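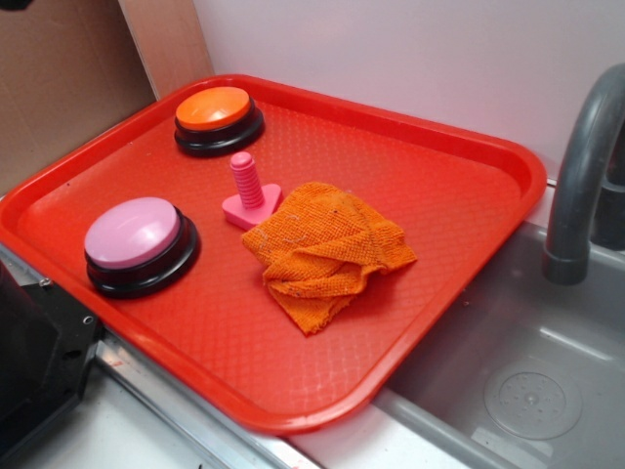
Retail Technical Course, handout for the coils and wicking session

These are my notes from the session, tidied up a bit. A few of you asked for them after I went too fast through the second half (sorry, I could see the coats going on). Bring them with you next time, we'll be taking some coils apart and I don't want to draw the wick diagram again.

Where we'd got to

Last time was batteries and charging, so you should be happy by now with what mAh tells you and what it doesn't. A small pen at 600 mAh can outlast a bigger device if the bigger one is feeding a greedy coil. Keep that in your head today, as the coil is what decides how quickly the battery gets drained, how fast the liquid goes down and how the whole thing tastes. Customers will nearly always blame the battery first!

What a coil does

A coil is a bit of resistance wire with cotton packed in or around it. The cotton soaks up liquid from the tank, current goes through the wire, the wire heats up, and the liquid next to it turns to vapour. Then more liquid has to travel through the cotton to replace what's gone. That last bit is wicking, and I'd say most of the complaints you'll hear across a counter come down to it.

Resistance is measured in ohms. At the same voltage, a lower number means more current and more heat. A higher number means less current, a cooler and tighter draw, and liquid that lasts longer. You don't need to do sums in front of anybody, but you do need to be able to say which of two coils will run hotter without looking it up. I'll be asking.

Mesh coils use a thin sheet with holes in it where the older ones have a twist of wire. More of the metal touches the cotton, so the heat is spread more evenly. They tend to get through liquid faster, so do mention that before the customer finds out for themselves.

Thick liquid, thin liquid

Liquids are mostly a mix of PG and VG. PG is the thin one and VG is the thick, slightly sweet one. Thin liquid runs into cotton quickly. Thick liquid takes its time, and if the holes in the side of the coil are small it may not keep up at all, which is how you get that horrible burnt taste from a coil that's only been in since breakfast.

The other way round is just as annoying. Put a very thin liquid on a coil with big open ports and it floods. You get gurgling, spitting, and a sticky patch in someone's jacket pocket.

So, the matching rule as I gave it in class:

Small ports, high resistance: go thinner, more PG.
Big ports, low resistance: go thicker, more VG.
Not sure: read the leaflet that came with the coil, then ask me.

Priming

I had an argument with Margareta Rusu about this when we both worked at the Torgate shop. She dripped liquid straight on to the cotton every single time, and I just filled the tank and waited. We still don't agree. I now teach her way and my way together, as it costs you nothing:

Put a few drops on any cotton you can see, without drowning it.
Screw the coil in straight. Crossed threads leak.
Fill the tank slowly down the side, keeping out of the centre tube.
Close it up and leave it standing for seven minutes.
Take a couple of short puffs at the lowest setting before going any higher.

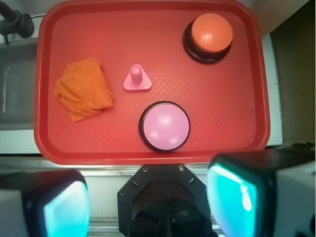

Returns: the Benach exercise

You'll remember the list I handed round from the Benach branch. Nine pens came back over the counter in January, all of them marked "faulty" on the slip. Seven only needed a new coil or a wipe of the contacts. The other two had proper electrical faults and went back to the supplier.

Look at the slips again and underline what the customer said in their own words. "Tastes of toast" is a dry or finished coil. "Bubbling" is flooding. "Flashes and won't do anything" could be a loose coil, dirty contacts or a fault, so start with the loose coil. If there's any heat, swelling or a damaged casing, stop there, don't charge it, and follow the battery sheet from last time.

For next time

Read the Calvo leaflet and the Breveo one side by side and write me a few lines on which explains priming better to somebody who's never owned a pen. I have a favourite and I'm not telling you. Please also bring a used coil if you've got one, in a sealed bag, and some kitchen roll.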